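Preguntas frecuentes sobre la parada de septiembre en la célula Fatham
Última actualización: 21 de diciembre de 2025
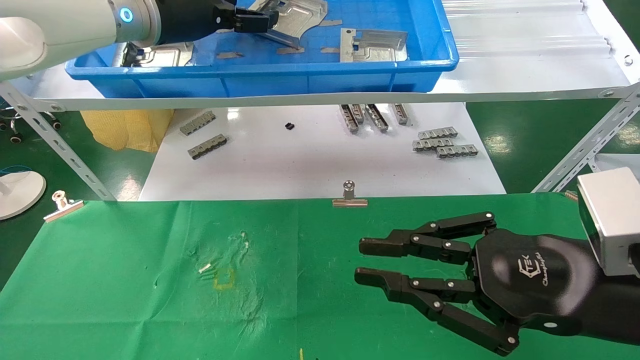 Desde que contamos en el boletín lo que pasó con la célula Fatham hemos recibido un montón de correos, unos muy técnicos, otros simplemente preocupados, y todos los agradecemos de verdad. Hemos intentado reunir las dudas que más se repiten y contestarlas con calma. Si la tuya no aparece, al final de la página explicamos cómo escribirnos.

¿Qué pasó exactamente?
Durante una tanda larga de clasificación de chapa, la mano articulada dejó de recibir órdenes y se quedó con el último valor de esfuerzo que tenía guardado. En vez de relajar los dedos, que es lo que todos dábamos por hecho que haría al perder la comunicación, siguió cerrando sobre el soporte ranurado que sujetaba en ese momento. El brazo, mientras tanto, continuó con su trayectoria como si nada, y arrastró la pieza por la mesa hasta que Sânziana Anghel pulsó la parada de emergencia.

¿Hubo algún herido?
No, por suerte no. Sânziana estaba junto al pulsador y no tenía las manos dentro de la zona de trabajo. Se llevó un buen susto, eso sí, y nosotros con ella. Aun así lo registramos como incidente de seguridad y no como simple avería, porque un rato antes alguien había estado recolocando piezas a mano en esa misma mesa, y no nos parece serio contar solo con la buena suerte.

¿Cuál fue la causa?
Hubo dos, y las dos hicieron falta. La primera fue un conector del cable de datos que se había ido aflojando con el giro de la muñeca; Ferdinand Mayrhofer consiguió reproducir el corte moviéndolo con dos dedos. La segunda es culpa nuestra por completo: el tiempo de espera de la comunicación estaba desactivado en la configuración de la mano. Lo habíamos quitado durante unas pruebas y no lo volvimos a poner.

¿Cuántos ciclos llevaba hechos la célula?
El contador marcaba 1.833 cogidas, de las cuales 1.716 habían terminado bien. Las demás eran casi todas piezas que resbalaban o que venían enganchadas a la de al lado, cosa bastante normal con perfiles y escuadras de este tipo. Repasando el registro con paciencia, Florian Moser encontró 32 microcortes de comunicación anteriores a la parada. Tan breves que la célula se recuperaba sola, y por eso no saltó ninguna alarma. Ahora nos da un poco de vergüenza, pero preferimos contarlo.

¿Por qué no se detuvo el brazo?
Porque el brazo y la mano tienen controladores separados, y el del brazo no consultaba el estado de la mano más que al empezar y al acabar cada movimiento. A mitad de camino no se enteraba de nada. Hoy lo consulta de forma continua, y si la señal desaparece se para donde esté.

¿La mano se abre ahora cuando pierde la señal?
No siempre, y entendemos que esta respuesta extrañe. Si se abriera de golpe con una pieza metálica en alto, la dejaría caer. Lo que hace es mantener un esfuerzo bajo, fijado de antemano, mientras el brazo se detiene, y la apertura queda en manos del operario una vez comprobado que debajo no hay nadie.

¿Se puede meter la mano para retirar una pieza atascada?
Por favor, no, ni siquiera si todo parece quieto. El procedimiento es este: parada de emergencia, corte de la alimentación del brazo y de la mano, y después la pieza. La luz de la articulación no sirve como confirmación, y tampoco vale preguntar en voz alta si está apagado (lo hemos hecho todos).

¿Quién decidió volver a arrancar?
Waltraud Baumgartner, de Gernotgate, revisó los cambios y pidió repetir la prueba de desconexión con cada uno de los movimientos programados. Costó más de lo previsto y hubo un par de tardes de mal humor, pero salieron a la luz otros dos movimientos en los que la parada llegaba tarde. Se corrigieron antes de reanudar nada.

Tengo una célula parecida. ¿Qué me recomendáis revisar?
Empieza por el tiempo de espera de la comunicación, y no te fíes de lo que diga el manual: desconecta el cable con la mano vacía y a baja velocidad y mira qué hace. Luego revisa los conectores de la muñeca y la sujeción del cable. Y guarda una copia de la configuración antes de cada sesión de pruebas, con el nombre de quien la cambió.

¿Dónde escribo si me queda alguna duda?
En el formulario de contacto, eligiendo el asunto «Fatham». Lo lee Hubert Haslinger, que contesta a todo el mundo aunque a veces tarde unos días.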